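Okay, a few of you asked what I do all day now that I've moved into burns research, so have a thread. It's long, get a coffee.

1/ Short version: I work on a wound gel called Bindari. The main ingredient comes from brown seaweed, the kind that piles up on the beach every June and smells like a bait bucket. We clean it, dry it, grind it, and end up with a beige powder that looks like pancake mix.

2/ Add water and a little calcium and the powder turns into a soft sheet you can lay over a burn. Seaweed dressings aren't new at all, by the way, hospitals have used them for decades! What we're fiddling with is how the sheet lets go of the skin when you change it.

3/ If you've ever had a burn dressed you know why I care. The change is the worst part of the day. A dressing that sticks takes new skin with it, and then you're healing the same patch twice.

4/ So our sheet has a second layer that loosens when you rinse it with plain salt water. In the lab it goes from "firmly on" to "slides off with a fingertip" in 43 seconds. My first batch took 10 minutes and came off in crumbs, so I'm pretty happy with 43 seconds.

5/ Before anybody asks, no, you can't have some. It has never been on a patient. Everything so far is lab-grown skin about the size of a postage stamp, plus my own forearm (unbroken skin, and yes, I filled in the form).

6/ The seaweed comes from Fultesard, a little harbor town where they used to pay to have the stuff hauled off. We buy it by the crate. I drove up for the first load myself and my car still hasn't forgiven me.

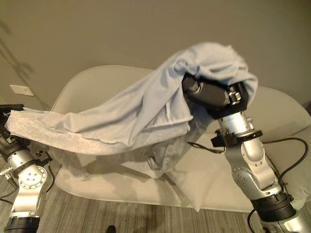
Light blue cloth, two robot arms, one cream chair.

7/ Back to the gel. The question I get most is "does it kill germs?" By itself, not much. It keeps the wound moist and soaks up fluid. We have a version with a bit of silver in it and a version without, and I go back and forth on which one I like better.

8/ Silver is good at knocking back bacteria, but too much of it seems to slow down the new skin cells in our dishes. Too little and you may as well have left it out. There's a sweet spot in there somewhere and I've spent most of this year hunting for it.

9/ Number of sheets I've poured, cut and tested so far: 665. I know because each one gets a sticker and I'm the one who writes the stickers. My handwriting was never great and sheet 400 onward is basically a cry for help.

10/ Things that have ruined a batch: tap water, a warm weekend, a freezer door left open a crack, powder from the wrong crate, and me humming near the scale (okay, I can't prove that last one).

11/ We test the stretch on a machine called the Dumano. It grabs a strip at both ends and pulls until it snaps. Very satisfying. A good strip goes 50 percent past its own length before it tears, which you want if it's sitting over a knee or an elbow.

12/ Elbows are the real enemy, if I'm being fair. Anything will stay put on a nice flat forearm. Put it on a joint, bend the joint a few hundred times, and the corners start to curl. We've tried round corners, thinner edges, little slits. Round corners are winning.

13/ Somebody asked about allergies. Good question, and we don't know enough yet. Seaweed can carry iodine and bits of protein, so we wash it over and over and check what's left. The washing is the slowest step and the one I'd most like to speed up.

14/ Next up is a bigger skin model, one with a proper bend in it, and a longer wear test. After that it's paperwork, and a lot of it. Real patients are years off even if all of it goes well.

15/ Happy to answer stuff in the replies, but I can't give advice on your own burn, please go see somebody. Cool running water first, no butter, no toothpaste. I can't believe I still have to type the toothpaste one.

16/ Oh, and for the person who asked if the lab smells – yes. You stop noticing by lunch. My family does not.

25 Nov 2018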